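3.2 Work surfaces and cable placement

The second part of the study dealt with small tables used for short tasks in shared rooms. Costigan and Queiroz (in the Prinirby survey) treated the tabletop as a single area, but this hides the effect of fittings set into the surface. We therefore recorded the clear area on each side of any fitting, along with whatever had been left on the table when the visit began. In total 368 tables were logged over 30 rooms, giving 1528 separate entries. Tables with fixed screens or drawers were left out and are treated in Section 4.

A grommet near the middle of a top divides it in a way that one at the back edge does not. Cables that could pass through the opening are often left coiled on the surface instead, and the coil then takes up space at whichever end is farther from the person standing at the table. Figure 4 gives a case of this kind.

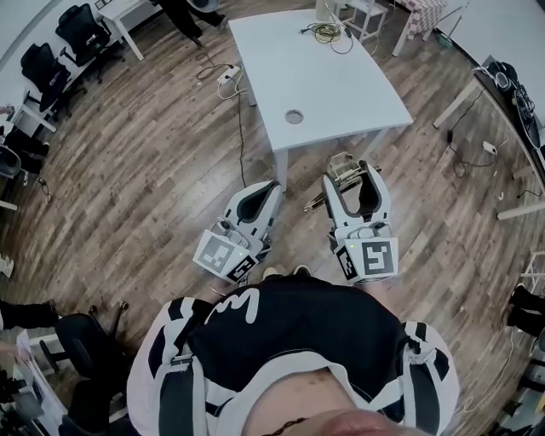
Figure 4. White rectangular table with a round metal grommet near the middle of the top; yellow and black cables lie tangled at the far end.

Entries were coded by one person and checked by a second. Where the two disagreed on whether a bundle counted as stored or in use, the entry was marked unclear and kept out of the totals. The Turska scheme has no class for loose bundles, so we added one - "unplaced cable" - and applied it to the February entries as well as the later ones.

Rounded corners were noted but not measured. Following Kołodziej, the usable area was taken as the full rectangle less the fitting and a margin on all sides. This slightly overstates the area of tops with rounded corners, although the error is small next to that caused by a coil of cable. Floor covering was logged for each room and is used only in the discussion of table movement below.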